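Ticket 3144: Personensuche liefert falsche Herkunftsorte
Bereich: Biografisches Lexikon der Einwanderung, Online-Ausgabe
Status: in Bearbeitung, Priorität von »hoch« auf »mittel« gesetzt (warum eigentlich?)

**Meldung**

Seit dem Update auf die neue Plorkari-Version im November zeigt die Suche nach Herkunftsort bei 182 Biografien den Ort der Einschiffung an. Wer nach Familien aus Garkov sucht, bekommt nichts. Wer nach der Hafenstadt sucht, bekommt alle. Für ein Nachschlagewerk zur Migrationsgeschichte ist das kein Schönheitsfehler.

**Schritt 1: Cache geleert**

Vom Anbieter empfohlen, wie immer. Suchindex gelöscht, neu aufgebaut, 40 Minuten gewartet. Ergebnis: dieselben 182 Einträge falsch. Ich hatte nichts anderes erwartet.

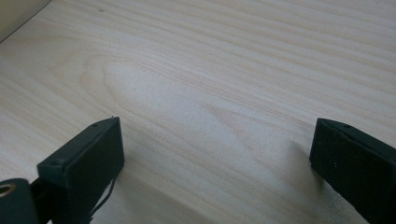 Clultmont-Support schreibt dazu, der Index sei nach dem Neuaufbau »konsistent«, und die Abweichung liege vermutlich in unseren Quelldaten. Man bitte um Prüfung der Felder `geburtsort` und `herkunft`.

**Schritt 2: Quelldaten geprüft**

Gemacht. Der Eintrag Coelho steht in unserer Datenbank richtig: Herkunft Garkov, Einschiffung separat erfasst. Im Export steht er auch noch richtig. Erst nach dem Import in Plorkari sind die Felder vertauscht.

```
Export: herkunft=Garkov einschiffung=[Hafen]
Import: herkunft=[Hafen] einschiffung=leer
```

An den Quelldaten liegt es also nicht — jedenfalls nicht bei diesem Eintrag. Ich habe weitere Stichproben aus verschiedenen Bänden gezogen, überall das gleiche Bild. Betroffen sind nur Biografien, bei denen beide Felder gefüllt sind.

**Schritt 3: Feldzuordnung zurückgesetzt**

Alte Zuordnungsdatei eingespielt und Datensatz 1629 einzeln importiert. Herkunft stimmt, Einschiffung fehlt weiterhin. Laut Clultmont gilt das als »gelöst«. Ein Feld, das vorher falsch war und jetzt leer ist, würde ich anders nennen.

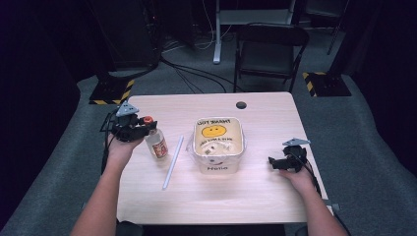
Deolinda Paiva: Bitte nicht den ganzen Bestand neu importieren, bevor das zweite Feld wieder da ist. Bei den Coelhos hängt der halbe Artikel an der Überfahrt, und die Querverweise zu den Passagierlisten laufen über genau dieses Feld. Wenn das leer ist, zeigen sie ins Nichts.

Einverstanden. Gesamtimport gestoppt, die Online-Ausgabe läuft vorerst auf dem alten Index. Die Suche ist damit langsamer, aber die Leute kommen wenigstens wieder von dort, wo sie herkamen.

**Offen**

- Clultmont soll schriftlich mitteilen, was am Importmodul geändert wurde. Die Versionshinweise nennen nur »Verbesserungen bei Ortsangaben«.
- Testimport mit beiden Feldern, zuerst nur 1629.
- Querverweise zu den Passagierlisten gegen die Sicherung abgleichen (Paiva).
- Ticket nicht automatisch schließen lassen. Das ist beim letzten Mal passiert, nachts um 2:15 Uhr.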